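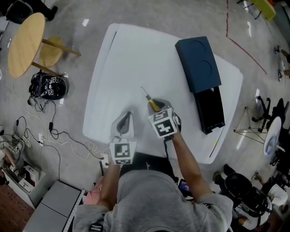 Issue 17, page 19

A table you can trust

By Tarık Tekin

17 shares

Embla Strömberg does not like to sit down when she is speaking about work. During our conversation she was walking the whole time between the window and the large white table, and sometimes she put her palm flat on it, as one does with a horse. I had come to Stomham to ask her about small repairs and hand assembly, and I expected that we would begin with tools. She wanted to begin with the table.

"People buy a good screwdriver and then they work on their knees, or on the kitchen bench between the bread and the letters," she said. "After this they are angry at the screw."

She has been teaching evening courses in simple repair for some years, first in her own garage and now in the room in Stomham, which she shares with Roald Rustad. The floor is grey concrete and she finds it cold in the morning, but she would not change it. A dropped screw makes a sound on concrete. On the carpet of her old garage she lost so many that she stopped to be sorry about them.

I asked why the table had to be white.

"Because small things are mostly dark," she answered. "A black screw on white, you see it at once. A silver one is more difficult, I admit. For silver ones I put a piece of dark cloth. But I have tried a brown table and I have tried a green one, and I was tired in the eyes after one hour."

The corners of the top are rounded, and this was also important to her. At her first job, in the repair department of a firm called Plargate, the benches had sharp corners and she had a bruise on the same hip for a whole winter. She told me this without any bitterness. The same firm taught her to keep the work on the right half and to leave the left half free, and she has the habit still. The dark navy box was standing on the right side, partly on its long black tray. There was nothing else on the table that she would call work.

"One job," she said. "When the second job comes on the table, the first job is already getting mixed up with it."

Her favourite screwdriver is one with a yellow-and-black handle and a slim shaft. I asked if the colour matters, and she laughed at me a little. The colour matters very much, according to her, and only for one reason: she can find it. Before, she owned a set with beautiful dark handles, a gift from her aunt Signe Vik, and she was always searching for them. They are now in a drawer at home. She feels guilty about this drawer.

About the slim shaft she had more to say. Beginners choose a thick one, thinking that it is stronger, and then it does not go into a deep hole. She asks her students to try the tip in the screw first without turning at all. "If it is moving from side to side, it is the wrong size. Take another. It costs you ten seconds, and a damaged screw costs you the afternoon."

Not everything in the room is for working. There is a round wooden table in a light honey colour, with a wooden stool next to it, and this corner has its own rule: coffee is allowed there, and tools are not. Roald made the rule in August, after an accident with a full cup that both of them described to me, with different opinions about the guilty person.

He came in near the end of our talk and was asked for his view. He said that Embla is too strict about the free half of the table. He himself would put a lamp there. She said that he may put a lamp there when he has his own table. I understood that this discussion is not new.

I wanted to know what it costs to start. She did not want to give a price for everything, but for a large table she paid 2,000 kroner, second-hand, and she considers it the best money of that year. For those who have no space, she recommends a white board laid over the kitchen table, with a folded towel under it so that it does not slide.

Before leaving I asked which mistake she still makes herself.

"I don't put the screwdriver back," she said. "I lay it down where my hand is. Then I turn around for a cloth, and it takes me a while to find it again, even with the yellow handle."

The next evening course in Stomham begins after the holidays. Students should bring one broken thing each, and Embla asks that it is not a clock.

Last updated: Dec 14, 2025

2 comments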